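How to Sort Out a Kitchen Drawer Without Buying Anything First

Most advice on kitchen drawers starts with a shopping list. Bamboo dividers, a label maker, a set of clear bins in four sizes. I have bought all of these at one time or another, and my drawers went back to being a mess by March. So I'm suspicious of any method that begins at the store, and you should be suspicious of this one too until you've tried it on a single drawer.

Pick the worst drawer. In most kitchens it's the wide one next to the stove, the one that jams when a ladle turns sideways. Leave the silverware alone, it's probably fine.

What you need

A clear stretch of counter or table
Two cardboard boxes or grocery bags
Masking tape and a pen
A damp cloth
An hour, and somewhere to put the boxes for a month

Step 1. Empty it all the way

Take out every item and lay it on the table in one layer. People like to skip this and "tidy as they go." I did it that way for years and all it does is move things from the front to the back. Once the drawer is empty, pull it off its runners if it comes off easily. Wipe the inside and let it air dry with the liner out. If the liner is sticky or curling, throw it away and do without for now.

Step 2. Put like with like, by job

Sort by what the tool does. Things that stir go together, things that flip, things that cut, things that measure, things that open. Material doesn't matter and neither does which set it came from. I once kept a matching set of Fleltberg tools together because they looked nice lined up, and never mind that two of them did the same job and a third did no job I could name.
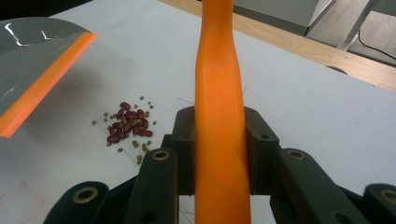
Handles cause more trouble in a drawer than blades or bowls do. Before you decide where anything lives, check its length against the drawer, front to back, with the drawer shut as far as it will go. A long one with a wide, flattened end, like the orange handle in the photo, takes up its full width at the bottom even where it's slim in the middle, so it won't nest with its neighbors the way you hope. Lay the wide ones head to tail. If something only fits on the diagonal, it doesn't fit, and it should go in a crock or on a hook.

Step 3. Make the one-month box

Anything you can't remember using goes into the first box. Tape it shut and write the date on it. Mine says 13 November 2021 and is still in the hall closet, which tells you how badly I missed what's in it.

Do not argue with yourself over each item. The usual questions about joy and memories waste time on a potato masher. If you need something from the box during the month, cut the tape, take it out and put it back in the drawer for good. Whatever is left at the end can go to the thrift store.

My sister-in-law, Diane Friesen, thinks a month is too short for holiday things, and I'll grant her the turkey baster. I won't grant her the second one.

Step 4. Deal with the duplicates

Duplicates are the second box. You want the one you reach for, and you already know which that is.

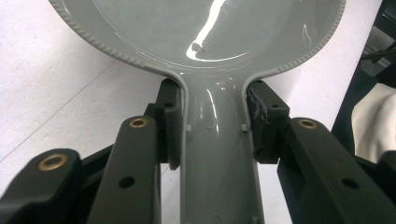

Some doubles are worth keeping. Two cutting knives, yes, if two people cook. Two spatulas, yes, if one is safe for nonstick pans and the other isn't. Measuring spoons get lost and a spare set is fair. Beyond that I'd want a good reason. "It was a gift" is a reason to be polite to the person who gave it, and that's all.

Check what you keep for damage while you're at it. Look for melted edges, loose rivets, cracked wood, and rust around the joint where metal goes into a handle. A wobbly handle on anything you use over hot oil should go in the trash, and I wouldn't pass it along to someone else either.

Step 5. Tape before you divide

Now use the masking tape. Mark out zones on the bottom of the drawer and put the tools in them. The things you use daily go at the front. Cook that way for two weeks. If the zones are wrong you'll find out fast, and moving tape costs nothing.

I tried this after paying too much for a Stondura divider that looked perfect in the package and was an inch too tall, so that the drawer scraped every time it closed. Measure the inside height as well as the width. The number printed on the package may be the outside of the tray, and you won't know until you've held a ruler to it.

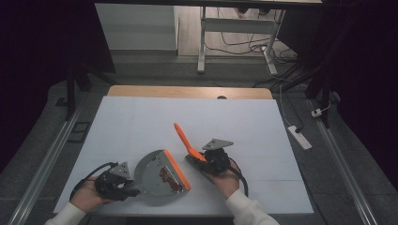 After two weeks, if things are still sliding around, then buy something. Spring-loaded bars are the most forgiving because you can shift them. Fixed trays are fine for silverware and poor for nearly everything else. Cut-down cereal boxes work well and look terrible, and they're inside a drawer.

Step 6. Keep it that way

I don't believe in weekly resets. Empty the drawer when it jams, and when something new comes in, take a look at what it replaces. Grease and crumbs will collect in the corners whatever you do, so wipe them out when you notice them.

A few things I'd skip

Drawer labels. You can see into a drawer.
Scented liners. Your whisk will smell of lavender.
Folding gadgets that claim to save space. Mine take longer to unfold than to wash.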